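3.2 What the grants paid for, and what the groups did with them

I went into this part of the study expecting to write mostly about money, and I ended up with a notebook full of kitchens. The grant scheme in Womero gives small sums to women's groups that want to start something of their own, and on paper each project has a tidy label: poultry, sewing, catering, cassava processing. Once I started visiting (my first trip was in June, right in the middle of the rains) the labels got blurry pretty fast. A poultry group was selling lunches. A sewing group had put part of its first payment into pots and plates, and the members were very happy to tell me all about it!

Our survey reached 618 members across the villages, and I sat in on as many group meetings as I could get to. Catering came up again and again, even in groups that had never applied for it. Members already knew how to cook for a crowd, the start-up costs were low, and a meal sold today brings in cash today – chickens take a good deal longer. One woman at Drorkley told me she liked the poultry project fine but that "the birds eat before we do." I wrote that down twice.
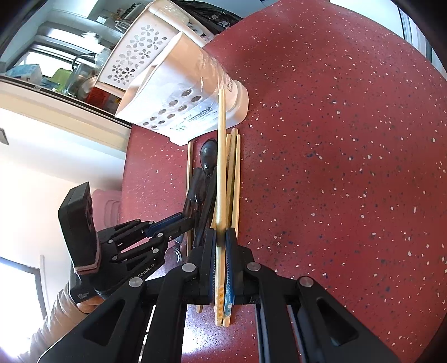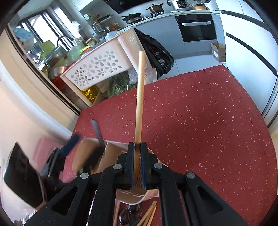 Figure 4. Chopsticks and a utensil holder on a speckled red surface.

The catering money was also the hardest to trace. Almost 400 of the members we surveyed said their group had a shared cash box, but the way it was used differed a lot from village to village. In Pramanik every sale went into a school exercise book, with the cook's initials next to it, and I could follow the grant from the first bag of rice onward. In Drorkley the members split the takings at the end of the day and put a fixed share back for supplies. Nothing was written down, yet when I asked five members separately what the share was, they all gave me the same answer.

I had planned to score the groups on record keeping, and I still do in Section 4, but I'd ask the reader to go easy on those scores. The Funen reporting form, which the groups have to fill in to get their second payment, runs to 30 questions and assumes one product, one season and one buyer. A group that sells eggs, hems trousers and caters a wedding in the same week has no good place to put any of that. Of the groups I visited, 2 had simply left the income page blank and attached a letter.

The letters were far more useful to me than the forms – they said who had worked, who had been paid and what was still owed, and one of them asked, very politely, when the money for the chicken wire was coming. I come back to the late payments in Section 3.3.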